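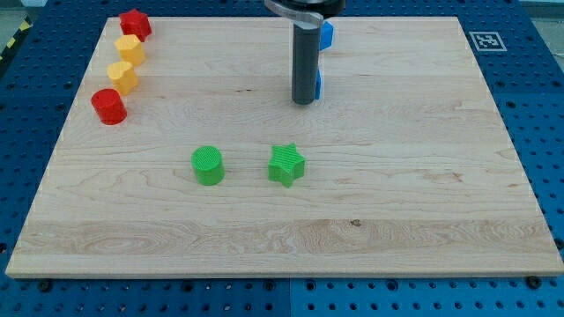

Gripper trials: your questions, my answers

I get a fair number of emails about the comparison I've been running on the small bench, and they tend to ask the same things. So I've put the answers in one place. Last tidied up on 29 January 2023. If your question isn't in here, write to me and I'll probably add it.

What are you trying to find out?

Which of the grippers we can afford is the least annoying to live with. I know that sounds flippant, but I mean it! They can all pick up a block on a good day. I want to know what happens on the nine hundredth pick, when the pads have gone shiny and someone has nudged the camera.

Which ones are in the running?

Four at the moment. There's the Sorkesura two-finger, the Clototmont in both its short and long versions, and a home-made one that Kha Quách drew up in December and keeps improving while I'm trying to test it (please stop, Kha). A fifth was meant to come from a supplier in Grondville but it's still stuck in the post.

Why stars and hearts? Aren't cubes the normal thing?

Cubes are too kind. Two flat parallel faces, and nearly any gripper looks clever. A star gives you points and valleys, so the fingers either settle into it nicely or the whole thing twists as they close. A heart is awkward in a different way, as it's only the same on both sides if you come at it from one direction. The cylinder is my easy one. I always include it, and if a gripper starts missing cylinders I stop and look for a loose screw before blaming anything else.

Do the colours matter?

Not to the gripper. They matter a lot to the camera. Red, yellow and green are easy to tell apart on pale wood, even when the light in here goes murky in the afternoon. We did try a natural wood set early on and the vision side was hopeless, so those went in a drawer.

Can I print the blocks myself?

Yes, please do. Ours are a bit ridged on top from the printing and I leave them like that. Su-bin Chae sanded one set smooth and the picks came out differently enough that we now keep the two sets apart. If you print your own, pick one finish and stick with it.

What's the black and white square for?

It's a marker the camera uses to work out where the board is. It lies flat up in a far corner, out of the way of the picking. Before each run I check the software still agrees with itself about where that card sits. If it's drifted by more than a couple of millimetres I recalibrate, and yes, I grumble.

Why put a board down when the table's already flat?

The table is full of holes! Lovely for bolting things to, rotten for sliding a small block across. The board gives me one plain surface, and it's a bit more forgiving when a finger comes down too far. Which they do.

How close do the fingers get to the board?

Close enough to make visitors wince. The blocks are short, so if you stay high you only pinch the top edge and they tip. I start each gripper higher than I need and bring it down in small steps until the picks settle. The Clototmont long version needed the most fiddling here, and I'm still not sure I've got it right.

How many picks have you done so far?

The plan is 900 for each gripper. The Sorkesura is on 623, and I've thrown out nine of those where I'd loaded the wrong settings. Everything else is behind it. I know, I know.

Who decides whether a pick counts?

Nadège Brunet and I both score from the recordings, separately, and then compare. We mostly agree. Where we don't, it's nearly always a block that was lifted but had turned in the fingers. For now that's a half mark — Nadège would give it nothing, and she may yet win.

Which controller are you using?

Kos, on every gripper, with the same speed limits. Bastien Jacquet wanted each one run at its maker's suggested settings, and I do see his point, but then I'd be comparing the settings as much as the hardware. We might do a second round his way.

So which should I buy?

I'm not saying yet! If you need something this month and your parts are mostly round, any of them will do you fine. If they're odd shapes, wait for the star results.

Can I come and see it?

Of course. Drop Odette Renaud a line first, as she keeps the bench diary, and bring a couple of your own awkward parts if they'll fit in a coat pocket.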